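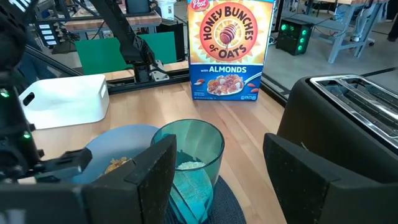 Teleoperar um braço cansa menos do que guiá-lo com a mão, mas ensina pior a força, sustenta Yannick Marchal, e a divergência atravessa há meses o grupo que prepara as demonstrações de pequeno-almoço da Skavo. Margaux Bodin discorda. Para ela, a força que se perde no comando à distância recupera-se em parte pela visão do punho, desde que o operador trabalhe devagar e sem correções bruscas.

A tarefa é banal para uma pessoa: cereais, um copo, um prato, uma caixa que tem de continuar em pé. Para um sistema que aprende por imitação, cada um destes objetos coloca um problema diferente. O copo translúcido devolve reflexos e tem um bordo largo, que pode ser tomado por fora ou por dentro. Os flocos não têm posição própria; espalham-se, acumulam-se, colam-se às paredes. A caixa de Honey Bunches of Oats é alta em relação à base e tomba com um toque lateral.

O conjunto atual tem 3360 demonstrações, das quais 1423 foram feitas por guiamento manual, isto é, com o operador a segurar o braço e a conduzi-lo pela trajetória. As restantes vieram do comando à distância. Os dois grupos são guardados em separado e só se misturam no treino, com pesos definidos à partida.

O guiamento manual tem uma vantagem conhecida. Quem segura o braço sente a resistência do objeto e abranda por reflexo. O inconveniente é igualmente conhecido: a mão do operador entra no campo da câmara, tapa parte da cena e deixa no registo uma pista que não existirá quando o robô trabalhar sozinho. Na Skavo, os segmentos em que a mão cobre o objeto são excluídos. Bodin considera o critério severo e gostaria de recuperar uma parte desse material.

No comando à distância a imagem fica limpa, mas surgem hesitações. O operador para, confirma a distância entre os dedos e a parede do copo, avança alguns milímetros, volta a parar. Um modelo treinado com estas pausas aprende também a parar, por vezes sem motivo. O filtro Pruma, escrito internamente, comprime as pausas longas e mantém as curtas – uma solução que Marchal aceita com reservas, por apagar momentos em que a dúvida do operador era legítima.

A câmara do punho acrescenta outra exigência. Vê os dedos da garra e o que está entre eles com grande detalhe, à custa do resto da mesa. Se o operador aproxima o braço sempre pelo mesmo ângulo, o modelo fica dependente desse ângulo. O protocolo Zorkovov prevê, por isso, 12 posições de partida, alternadas dentro da mesma sessão, e obriga a deslocar os objetos entre repetições. Cada operador trabalha em blocos de quatro tentativas e depois cede o lugar.

As tentativas falhadas não são deitadas fora. Um copo mal agarrado que o operador larga e volta a tomar é guardado com uma marca própria e serve para ensinar a recuperação. Já uma queda com derrame encerra o registo.

Em novembro, o grupo passa para a bancada Chevalier, com outra altura de mesa e outra iluminação. Marchal pediu que se repetisse primeiro a série guiada à mão. Bodin quer começar pelo comando à distância e comparar os dois métodos apenas com objetos que o modelo ainda não viu. A ordem dos ensaios continua por decidir.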